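Fallbridge: Farkdale - Frequently Asked Questions
Last updated Mon 10 October

Quick answers, typed up between builds. If yours isn't in here, post in the forum and Rajkumari or I will get to it.
- Eulalia Bravo, community, Friesen

THE BASICS

What is Fallbridge: Farkdale?
Squad-based multiplayer shooter. Two sides, one river town, one very long bridge. It's the follow up to the first Fallbridge but you don't need to have played that one.

When is it set?
1857. Made-up war, made-up town, guns mostly based on real ones. So percussion caps, rifled muskets, early revolvers. No automatic weapons. No, not as an unlock either.

Why not a modern setting?
We get this a lot. Short version, the team wanted slow reloads and people having to cover each other during them. We know some of you were hoping for modern after the teaser. The teaser was vague and that's on us.

Is there a single-player campaign?
No. There's an offline practice mode with bots on every map. Bots don't give XP.

How many players per match?
Depends on the mode. Crossing is the big one, 33 a side. Skirmish is much smaller and has no vehicles or river boats.

How many maps at launch?
14. Four of those are night versions with different spawn points and different cover, we count them as maps because they play like maps. Argue with us in the forum, plenty already are.

BETA

How do I get in?
Register on the account page, link your platform, wait for the email. Check spam. Check it again.

I registered but got nothing.
Invites go out in waves. The first wave was 500 accounts, mostly people from the old test server. Next ones are bigger.

Is there an NDA?
Not for the beta. Stream it, clip it, complain about it. The closed test from earlier is still under NDA, so please don't post that footage.

Does beta progress carry over?
No. Full wipe at the end of October. You keep the beta coat and the nameplate, everything else goes.

Can I invite a friend?
Once you've finished five matches you get one code. Codes are single use. Selling them gets both accounts closed.

ENGINE AND PERFORMANCE

What engine is it on?
Evon, our own. Same base as the first game but the lighting and the animation side are mostly new. Aarti Vashisht runs that team and posts in the tech thread when she has time.

Will there be ray tracing?
Not at launch. Maybe later. No promises. 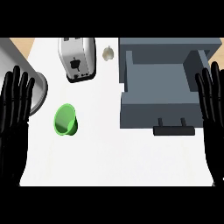
Simulated countertop with two robotic hands.

What are the minimum specs?
Up on the store page, and they will change before release. If you could run the first game on medium you should be OK on low here. An SSD is required this time, the bridge map streams too much data for a hard drive.

Is there a frame rate cap?
Not on PC. Consoles have a quality mode and a performance mode, switch in the video menu, no restart needed.

My game stutters for the first couple of minutes.
Shaders. Let it sit in the main menu until the little wheel in the corner stops spinning. You'll have to do it again after every patch and every driver update. We're trying to cut this down.

Field of view slider?
Yes, on all platforms. On console a very wide setting will cost you some frames.

PLAYING

How does reloading work?
Hold the reload key. Let go and your soldier stops where they are, press again and they pick up from that step. Crouching is a bit slower. Running cancels it completly.

Can I change keys?
All of them, including the map and the horn. Controller remapping is in too.

Is there friendly fire?
On in Crossing, off in Skirmish. Server owners can set it how they like on rented servers.

What are the team icons?
A heron for the Upper Town and a plain wheel for the Millers. Colorblind options change both the icons and the name tags. Hường Từ drew them and yes, she has seen the thread about the heron looking angry. It stays.

Are there classes?
Rifleman, Pioneer, Signaler, Surgeon. Squads can have as many riflemen as they want, only one of each of the others.

Why did I get kicked for being idle?
The timer runs while you're dead and waiting to respawn. Known bug, fix is in testing.

MONEY STUFF

Loot boxes?
No.

Is there a store?
Yes, coats, hats, nameplates. You see what you're buying and what it costs. Weapons and maps are never sold separately.

Is there a season pass?
No. New maps are free to everyone so the player base doesn't split up.

What's in the deluxe edition?
Three coats, the soundtrack, a digital art book. Nothing that affects play. If you only want the game get the standard one.

Can I get a refund?
Go through the store you bought it from. We can't refund store purchases from our end, sorry. Support can help with currency that didn't show up.

SERVERS AND CHEATING

Is there crossplay?
Yes, on by default, turn it off in the network menu. Wait times get longer with it off, specially late at night.

Can I rent a server?
Not in beta. At launch yes, through the in-game browser. Savita Sisodia is writing the admin guide now.

How do I report a cheater?
Scoreboard, pick the name, report. Add the match code if you're sending a clip by email. We don't reply to each report but they do all get read.

I was banned and I didn't do anything.
Send an appeal from the email on the account. One appeal. Opening six tickets puts you at the back of the line every time, the system sorts by newest message.

Why can't I see any servers?
Check that your region isn't set to Auto while on a VPN. If it's still empty restart the client. Still empty, look at the status page before posting.

Where do I send bugs?
Bug form in the launcher. Please attach the log, it's in the same folder as your settings file. "Game broke" with no log is very hard for Rajkumari to do anything with.

More questions about rented servers and clan tags are being added this week.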